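Visit report: winter open day at the Andalmont textile and gift workshops
19 December 2018
Report by Gertraud Haslinger

The regional crafts association was invited to attend the winter open day at Andalmont, where a former dye works has been let to small makers of household linen, trimmings and presentation boxes. The purpose of the visit was to learn how the site is managed and whether a similar arrangement might suit our own members. Our party was received at the east gate by Naveed Durrani, who manages the lettings, and was given a short account of the building before the tour began.

The works closed in stages, and the upper floors stood unlet for 14 years. The present scheme opened with 3 tenants on the ground floor. It now covers both wings, and the open day drew around 600 visitors, most of them from the town itself. Entry was free. Parking was limited to the lower yard, and several members arrived late on that account.

The first part of the tour dealt with printed cloth. Vodia, the largest tenant, prints short runs for tables and windows and sells them from a counter beside the stairs. Orders below a full roll are accepted, at a higher price per metre. We were shown the order book and the sample shelves, and were told that repeat customers provide the greater part of the winter trade. 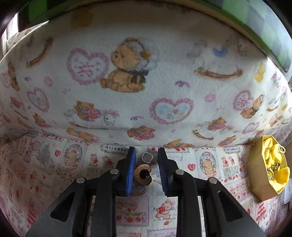 Halyna Karpenko asked whether a maker working alone could meet the rent through the quiet months, and was told that tenants may spread the spring payments over the rest of the year. The lease also allows two makers to share a unit, provided that both names appear on the agreement.

After the midday break the party moved to the north wing. The heating here is shared and is charged by floor area, a point on which opinion among the tenants is divided. The goods lift was out of service on the day of our visit — stock was being carried up by hand — and we were informed that a new motor had been ordered.

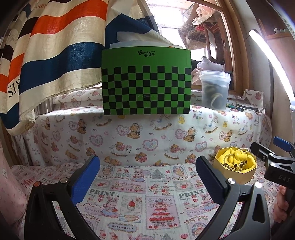
According to Nusrat Gondal, the shared heating charge would be hard to defend to members who need warmth for only a few hours a day. She proposed that any scheme of ours should fit separate meters from the outset. The party agreed that this should be recorded.

The last session concerned packaging and gift wares. Atanasov supplies boxes to other tenants at cost and to outside buyers in lots of 3,000, with smaller lots by arrangement. The discussion turned to storage, as flat card takes up little room but made-up boxes fill a unit quickly in December.
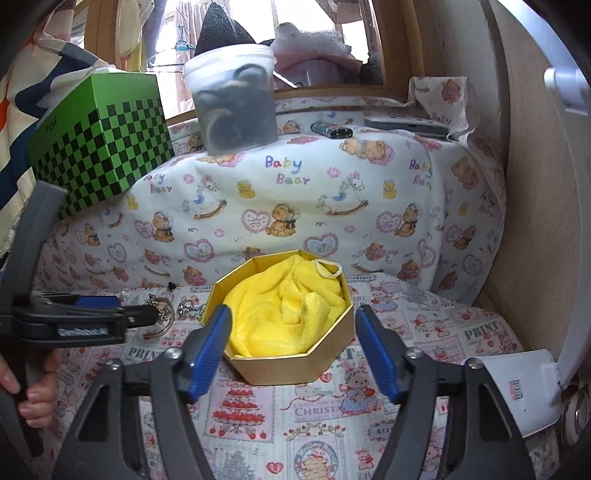
Gold octagonal box with yellow plush cloth, on a printed tablecloth.

The association thanks Andalmont for its hospitality. A copy of the standard lease has been requested and will be held at the office for members who wish to read it. Those interested in a second visit should give their names to Karim Harb.

Contact the office | © Regional crafts association | Back to top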